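Teaching by Hand: Collecting Household Demonstrations with Hand-held Grippers
Project report, Robotics and Society module, Stendville

4. What we set out to do

When our group first sat down in June to choose a task, we had a very long list, and most of it was far too ambitious (one of us wanted to fold fitted sheets, which most people can't do either!). We settled on clothes hangers. They are light and cheap, everybody has a few going spare, and they are surprisingly awkward to pick up from a flat surface. The task we wrote down was simple enough: take a hanger lying on the board and place it in the basket. We named the project Madari and the name stuck.

We compared two ways of showing the task. In the first, one of us drove the arm by remote control from the next bench, using the Tridik software that last year's group very kindly left in good order. In the second, the person doing the showing held a pair of grippers, one in each hand, and simply did the job at the table while the movements were recorded. Both methods have their charms, and we grew fond of each of them for different reasons.

5. How the sessions went

Remote control was slow going at first. You have to judge depth from a screen, and a thin wire hanger gives you very little to judge it by. We kept 545 remote demonstrations after throwing out the ones where the hanger was dropped or the arm stopped halfway. By hand we kept 2776, and those were gathered in fewer afternoons, with a good deal more chatting in between.

Each hand-held session followed the same routine. We wiped the board, laid the hanger down at a fresh angle, started the recording and waited for the tone before moving. We took turns as demonstrator, and our styles were quite different - some of us went for the hook every time, others for the lower bar. We decided early on to let people work as they liked and to write their choice in the log.

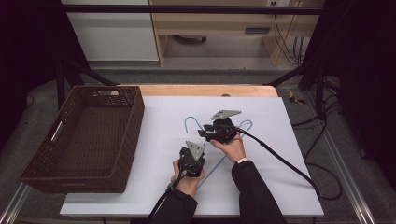

Figure 3. Both grippers held over a blue wire hanger, with the wicker basket on the left of the board.

The cables were our main nuisance. They pull a little on the wrist when you reach across, and after a long spell you notice your arms getting tired and your movements getting lazier. We brought in a rest every half hour, which helped a great deal, and we would urge next year's group to do so from the start.

6. Things we would change

We would use more kinds of hanger, and we would move the basket between sessions much more often than we did. We would also label the recordings on the same day - catching up on the labels later, with the Saragih viewer crashing every so often, took up most of a week that we had been saving for the write-up. The logs and the session checklist are in Appendix B.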